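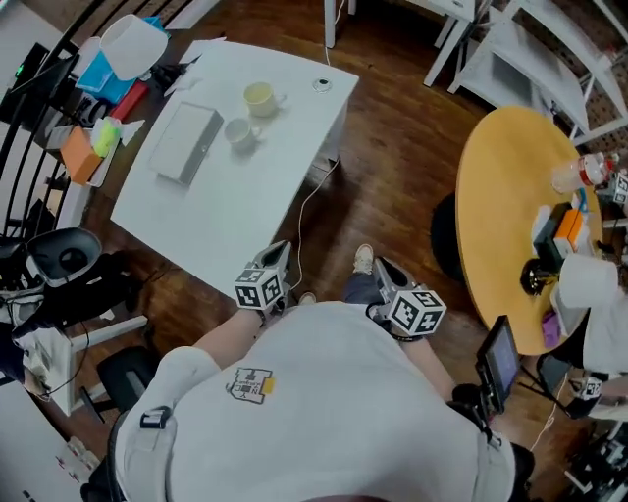
How many tables does one room need? More than you think, and I'd start with three.

I'm a huge believer in the extra table. Everybody talks about storage, and I like a good shelf as much as the next person, but a shelf is where things go when you've finished with them. A table is for the stuff you're still in the middle of! The mug, the paper towels, the bottle, the box you haven't dealt with yet.

A white rectangular one and a round one in yellow wood make a lovely pair on a brown wooden floor, and I don't care a bit that they don't match. Matching sets are overrated. The round one is friendlier (no corners to catch your hip on) and you can tuck a stool under it. The rectangle takes the big boxes. Then let the desk be the messy one, lampshade, sponge and all.

My own favourite came from a second-hand place in Teldale for $39, and I carried it home to Grorville in 2 trips, legs first. My neighbours thought I was moving out. I'd looked at a new one for $286 and it was a nicer colour, I'll admit, but I'd have been scared to put a cup down on it.

People say more tables just means more clutter. Maybe so! I'd still take a cluttered table over a bare room where you end up eating toast standing up. Go and find a small one, put it somewhere silly, and see what lands on it by May.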